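Setting Up a Takeout Drink Packing Station

Applies to two-cup orders packed at a counter. Larger orders use the same layout with a second carrier.

1. Clear and wipe the counter. Leave the front half free for the bag. Supplies go behind it, within arm's reach.

2. Place the stir sticks in an upright container at the back, with the napkins to its right. Napkins stay in their tray with the folded edges facing the packer.

3. Stack the cups to the right of the napkins, no higher than the packer can lift from with one hand.

4. Keep the molded-pulp carriers on the left. Nested carriers tend to stick. Separate two before the rush and leave the rest stacked.

5. Open the paper bag fully before loading. Push the bottom flat from the inside and run a hand down each side crease. A bag that is still folded at the base will tip the carrier.

6. Load in this order: carrier with lidded cups, then napkins, then stir sticks. Take 3 napkins per drink, or 6 for a two-cup order, and lay them flat against the side of the bag.

Layout at the counter, with carriers, napkins and paper bag:
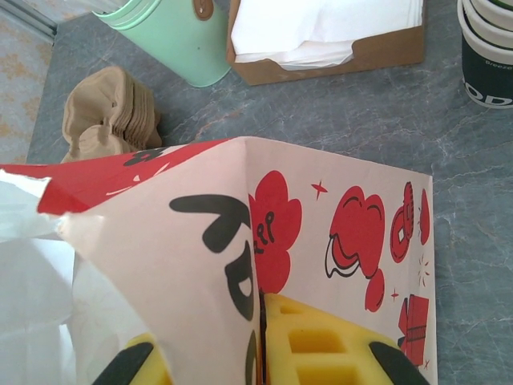
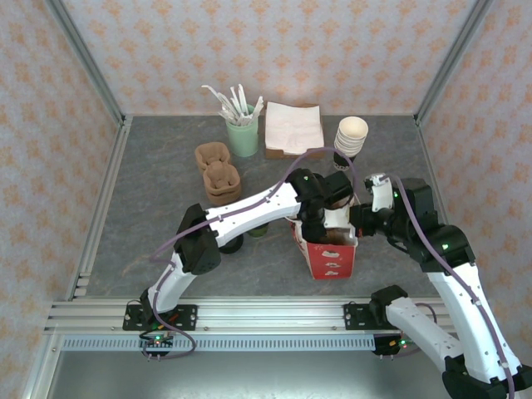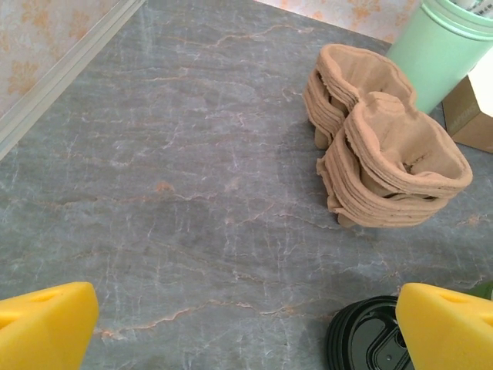 7. Fold the top of the bag over twice. Do not staple bags that hold hot drinks.

8. Restock when the napkin tray is down to a third. Lotte Verbeke's checklist for the Kalura counter puts this at 2 in the afternoon, before the second delivery.

Left-handed packers can mirror the layout. Move the carriers to the right and the cups to the left, and leave the napkins where they are.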